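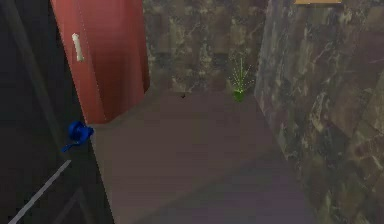
## Two-finger vs suction on the cabinet door task, sim only

**wolel_bench** — 8:40
Comparing two end effectors on the red cabinet with the short vertical handle. Same arm model, same controller gains, 90 episodes each, randomised base pose. The blue gripper is the Dinu gripper. The other is the Irnuvska suction cup, applied to the door face beside the handle.

| Effector | Door opened past threshold |
|---|---|
| Dinu two-finger | 61 |
| Irnuvska suction | 78 |

Most of the two-finger failures are misaligned approaches. The fingers close on the handle at an angle and slip when the base reverses.

**R. Abella** — 9:15
What is your suction model? If it is a fixed constraint switched on at contact, it can't peel, and 78 tells you very little.

**wolel_bench** — 9:22
Fixed constraint with a breakaway force. No peel moment.

**R. Abella** — 9:31
Then I wouldn't publish that row. A real cup on a swinging door sees a moment as soon as the wrist lags.

**urmas_j** — 10:04
Disagree with Reynaldo in part. The approach errors are real whatever the suction model does. White handle on a red door is an easy target for the camera, so I would look at the wrist pose before blaming perception. Which frame rate?

**wolel_bench** — 10:12
Viditeck camera model at 8 Hz. The controller holds the last pose between frames.

**urmas_j** — 10:20
There's your slip. Interpolate, or stop the base for the final approach.

**R. Abella** — 10:26
Agreed on that. I still want the peel term.

**wolel_bench** — 14:50
Reran the two-finger with the base stopped before closing: 74 of 90. Seed 623 still fails, handle gripped by the tip only. Peel term is next — suction row withdrawn until then.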